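3.2 Collecting the Demonstrations

All demonstrations were recorded on the Trulletti cell, a tabletop enclosure with two arms mounted on the front rail. Four operators took part over the month of May. Each worked through the same task list but was free to choose the order of the objects and which arm to use first. We did not script the motions. Early trials with scripted paths gave examples that looked too much alike, and the policy trained on them failed as soon as an object was moved a short distance.

The battery task makes up the largest share of the set. The operator moves AA batteries between a shallow tray and the open tabletop, standing them upright in rows. It is a slow task for a person at the controls, as a battery set down at a slight tilt will fall when the gripper opens. Other objects are left on the table during recording so that the policy does not come to depend on a clean background (Figure 3). 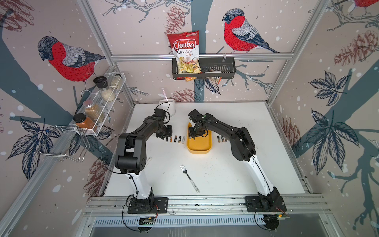 Figure 3. Battery task on the two-arm cell. The right gripper is lowered into the yellow tray; upright batteries stand in rows on both sides of it, with a fork and a white cup also on the table.

We recorded 1,741 episodes in total. Irfan Afridi and Ye-ji Ki reviewed each one and marked it as kept or dropped. An episode was dropped if a battery fell and was not picked up again, if the two arms touched, or if the operator stopped for a long time in the middle of a motion. Falls followed by a recovery were kept – these turned out to be useful in training, and we return to them in Section 5. After review, 1,560 episodes remained.

The wall panels and the items hung on the enclosure were treated as part of the background and were not labeled. Camera position was fixed for the whole session. Joint positions and gripper opening were saved along with the video, and each episode was stored with the operator's code and the task name.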